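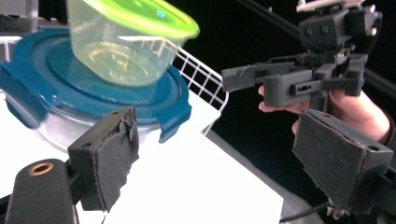
gravyboat77: Round ones are the problem, I've said it before in the pantry thread and I'll say it again. You can't fill a square shelf with circles. Get rid of the round glass and your stacking troubles go with it.

latchkey_lou
Well good morning to you too! I'm not getting rid of the round glass. The blue lid with the locking tabs is the only one I trust with soup, and glass doesn't go orange the first time it meets tomato sauce. My question was more about what to put ON it. A lighter plastic one with a green lid seems like it should sit up there fine, but the blue lid has those raised rings and the plastic ones have ridges of their own, and every time I shut the cupboard door I hear something slide. Does anybody stack glass under plastic and have it stay put?

mustardseed
I do, but I stack the plastic one lid down so the flat bottom faces up, and then the next one goes on that. Looks silly, works great for me. Two shelves of Himar boxes done that way since September and I've only had one avalanche (my own fault, I was reaching for the colander).

gravyboat77
Lid down means you can't see what it is without picking it up.

mustardseed
They're clear. You look in the side.

oatbin
Jumping in because I reorganized this exact cupboard last weekend. I went with lids off, all of them. Bowls nested by shape, lids standing up like records in a dish rack I got at the Hatus outlet. It freed up so much room I put the waffle iron back in there - the waffle iron has been living on top of the fridge for years!! Only downside is the lids I never had a bottom for. I found 5 of those. I don't know where they come from.

latchkey_lou
See, I tried nesting and my plastic ones grab each other. You put one inside the other and then you're standing there with your foot against the counter trying to pull them apart. The green ones are the worst for it. All those little steps along the rim look nice and then they trap crumbs and grease. I go in there with a toothbrush. 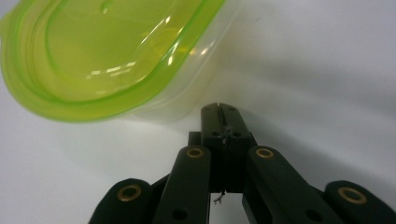

The green one, tilted - see the ridges along the rim.

brinejar
Oh, I know ridges like those. Soak first, then the toothbrush, otherwise you're just moving the grease down a step. And for nesting, a paper towel between them. Half a sheet is plenty.

gravyboat77
Or buy square glass and stop spending your Saturday with a toothbrush. I have the Skirmont 420 ml ones, straight sides, flat lids, they stack like bricks.

latchkey_lou
420 is tiny though. That's one person's leftovers. I've got teenagers, anything that size is gone before it gets cold.

brinejar
Straight sides chip at the corners too, ask me how I know. I'd take a round one over a square one any day, you can get a spatula all the way around it.

oatbin
Lou, if the sliding is what bugs you, try a circle of that rubbery shelf liner cut to fit inside the rings on the blue lid. I did it for my pie plates. You can pull it off when it goes in the microwave.

mustardseed
I'd worry about liner getting gross. But I wash mine with the dish towels so who am I to talk.

latchkey_lou
OK I have a roll of liner somewhere, probably under the sink with the good trash bags. Going to try that on the bottom one, and lid down for the green one on top, and gravyboat can have the satisfaction of hearing about it if it falls. Does the liner go grippy side up or down?

oatbin
Mine's the same on both sides. If yours isn't, grippy side down on the lid.

Thread last updated: Sun 17 May

Contact us | Copyright Mbwambo Kitchen Boards | Back to top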